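We use cookies to remember your settings. By staying on this site you accept this. OK

Travside Community Board > Events and Catering > Cups per guest for a 2,025 ft outdoor walk?

jarmo_h
Planning the drinks stop for the Retton walk. We have 119 people signed up, one stop at the halfway point, water and squash only. How many paper cups do I buy? Last year's organizer left no notes.

tsao.fp
Two per person. People put one down, walk off and take another. I'd get 240 and keep the rest for next time.

Lumturie D
Two is too many for a single stop on a walk that short. I did the February one at Steinbach with one each plus 24 spare and had 8 left over. Buy 150 and put a marker pen on the table so people can write their names.

tsao.fp
Nobody on a walk uses the marker pen. It was cold at Steinbach, so of course they drank less.

Lumturie D
They did use it. Half the table had initials on it as well, but they used it.

timea_tak
Ask people to bring a bottle and you need hardly any. We did this on 8/3/23 and got through almost nothing.

jarmo_h
I can put that in the email but some will forget. Also kids.

thongchai_s
Get the 8 oz size, not the small ones. With small ones everybody comes back for a refill and takes a new cup. Leave them nested until you pour, and weigh the top one down if there's wind. Put a plastic sheet on the table too, squash gets sticky.

jarmo_h
OK, going with 180 of the 8 oz and the bottle reminder. Thanks all.

tsao.fp
You'll run out.

Related threads
Folding tables: who has the key?
Bravirell urn leaking at the tap
Squash or cordial for large groups
Stacked cups and table cover
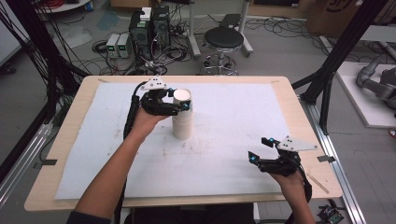
Photo: T. Somboon

Thread closed to new replies.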